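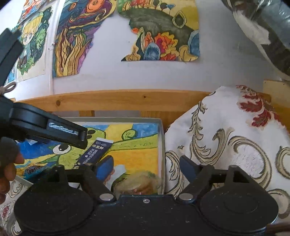
Payload is the wrong number to put first on a gripper data sheet. Most of what I want a gripper to pick up in a house weighs next to nothing. Packets, paper and folded cloth fail for other reasons: the pads close above the edge, or the linkage hits the rim of a tray before the tips reach the bottom.

In August we logged 869 grasps with 2 hand-held units, one with the stock pads and one with the softer set from Meten. Of those, 291 failed. Inese Petrauskas sorted the failures by cause, and none were slips under load. Most were approach errors at a wall or corner.

Fikri Lubis disagrees with me on the remedy. He wants a longer stroke. I would take narrower tips and accept more wear, even if the pads have to be changed every 3,000 cycles.

Vendors should publish tip thickness, clearance at full opening and the smallest tray the hand can work in. Payload can go at the bottom of the sheet.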